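Workshop notebook, Olberg beverage room
February, entry opened 9:40 a.m.
Present: D. Begović, O. Murín

Purpose of the session: to settle the pour for the orange aperitif before the menu cards go to the Kudell tasting. Last month's cards gave a volume that the kitchen and the front room read differently, and three versions of the drink have been served since. The entry below replaces the February draft in the Kodis folder.

Base liquid was prepared by Murín in a single batch, strained twice through the fine cloth, and held in the small refrigerator overnight. Sugar was reduced from the previous batch at the request of Gündoğdu, who supply the bitter orange syrup and consider our earlier mixture too sweet to show it properly. The reduction was made by weight. The strainer cloth is worn at one corner and should be replaced before the next batch.

Pours were measured with the steel jigger and checked against the graduated cylinder. The jigger reads slightly generous at the upper line, so all volumes recorded here are cylinder volumes.

Pour A, 55 ml. Aroma thin. The drink looks lost in a stemmed glass and warms quickly in the hand. Suitable only as a sample size.

Pour B, 100 ml. Aroma clear at the rim, bitterness arrives late and stays. Preferred by both tasters on first pass.

Pour C, 150 ml. Pleasant at the start. The last third was judged heavy by Begović and acceptable by Murín. Cost per serving is also higher than the menu price allows.

Tasting was done in stemmed wine glasses, as served. The tumblers were withdrawn from the comparison after the first round, the rim being too thick for a fair reading of the aroma. Glasses were rinsed in hot water without detergent and air dried upside down on the rack. One glass showed a faint smell of cupboard and was rinsed again.

Between pours the work surface was kept to the white table by the wall, which makes any cloudiness in the drink easier to judge. The orange liquid in the stemmed glass and the clear bottle are to be kept on this table for all further comparisons, so that color is read against the same background. 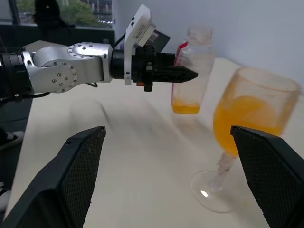 Danica Begović added in the margin that she does not accept Pour B as final until it has been tried with ice, as the front room will certainly serve it that way in warmer months. She asks that one large cube be used, and that the volume of the drink be recorded both on pouring and after 11 minutes. She further notes that the word "aperitif" should be spelled the same way on every card.

The request is reasonable and has been entered under open items. Until the ice trial is complete, the 100 ml pour stands as the provisional figure and may be quoted to Kudell on that understanding.

Storage. The remainder of the batch was bottled and labeled with the batch letter and the month. Labels written in the blue marker smeared on contact with condensation. Pencil on paper tape is to be used from now on.

Open items
Ice trial with Pour B, one large cube (Begović)
Replacement strainer cloth (Murín)
Second jigger, to be checked against the cylinder before use
Written confirmation from Gündoğdu of the sugar content of the syrup
Corrected wording for the cards, to the Kodis folder

Session closed 12:15 p.m. Cylinder washed and returned to the upper shelf. O.M.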